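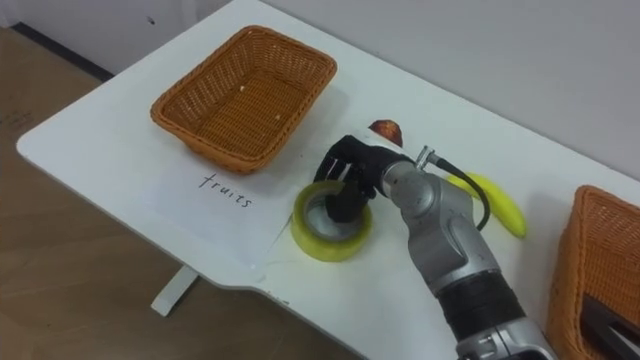
Un panier tressé et son étiquette écrite à la main : « fruits ».

Trier, c'est quoi ?

Trier, c'est mettre ensemble les choses qui se ressemblent. On le fait tous les jours sans y penser : les chaussettes dans un tiroir, les fourchettes dans une case, les livres sur une étagère. Pour bien trier, il faut un endroit pour chaque sorte de chose et une règle que tout le monde comprend.

À quoi sert l'étiquette ?

Un panier vide ne dit pas ce qu'on doit y mettre. Avec un mot écrit juste devant, on le sait tout de suite. Le mot « fruits » est au pluriel, avec un s, car le panier peut en recevoir plusieurs. Il désigne une famille entière : la pomme, la poire, la banane, la prune. Si on avait écrit « pommes », la poire devrait aller ailleurs.

On appelle cela une catégorie. Une catégorie peut être grande (les aliments), moyenne (les fruits) ou petite (les pommes rouges). C'est celui qui range qui choisit.

Et le rouleau de ruban adhésif ?

Il est rond, il est jaune-vert, presque comme certaines pommes. Pourtant, il ne va pas dans le panier des fruits. La couleur et la forme ne suffisent pas pour trier : il faut aussi se demander à quoi sert l'objet. Le ruban adhésif sert à coller. Il va avec la colle, les ciseaux et les crayons.

Un cas difficile : la tomate. Pour les botanistes – les savants qui étudient les plantes – la tomate est un fruit, car elle se forme à partir de la fleur et contient des graines. Pour le cuisinier, c'est un légume. Les deux ont raison, chacun avec sa règle. Avant de commencer, on se met donc d'accord.

Comment fabrique-t-on un panier tressé ?

Le vannier est l'artisan qui fait les paniers. Il travaille souvent l'osier, c'est-à-dire les branches fines et souples du saule. Il les fait tremper pour qu'elles plient sans casser, puis il les croise : un brin passe dessus, le suivant passe dessous. L'air circule entre les brins, ce qui est utile pour les fruits, qui s'abîment plus vite quand ils sont enfermés et humides.

À toi de jouer

Il te faut deux paniers ou deux boîtes, du papier, un crayon et une dizaine d'objets de la maison.

Écris un mot sur chaque feuille, par exemple « fruits » et « bureau ». Pose chaque feuille devant un panier. Range les objets, puis demande à quelqu'un de vérifier.

Recommence ensuite avec les mêmes objets et deux autres mots : « lourd » et « léger », ou « rond » et « pas rond ». Regarde quels objets ont changé de panier.

Texte : Effie Morrison et Hugo Collet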